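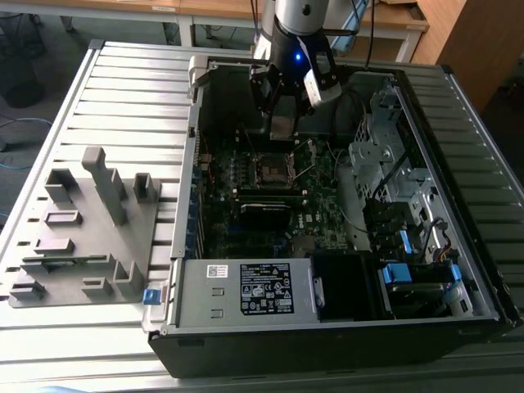
Flestari has suspended unattended running of its desktop disassembly cells after a gripper fault at the company's Stadlow site. The fault concerns grip force after a controller restart. In 3 of 598 logged cycles, the gripper closed at the default force of 100 newtons instead of the lower value set for board work. Cells of this type work on towers laid on their side with the side panel removed, and the gripper enters from above, close to the processor socket. At that position an incorrect force setting can crack a socket frame or pull a board off its mounts. Two motherboards were scrapped. There were no injuries.

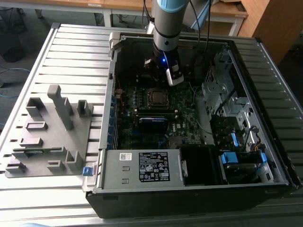 STADLOW, 29/03/2025 – Flestari today issued a service notice to all operators of the cell. The notice applies to units fitted with the Zhong gripper controller.

The stored force value was lost when power was cut during a write. The controller then loaded its default without raising an alarm, and the cell program did not read the value back before the next cycle.

Until the update is installed, operators should:

Run the cell attended only.
Confirm the force value on the controller after every restart.
Keep hands clear of the open case while the arm is powered.

"The missing read-back is our error," said Nikola Kubiak, head of cell safety at Flestari. "The revised program stops the arm if the two values differ."

The update is being tested at Drellham over 1000 cycles – including forced power cuts – under test lead Wumpini Zakaria. Release is planned for July. Operators who have seen unexplained board damage should send their controller logs to Flestari service before clearing them.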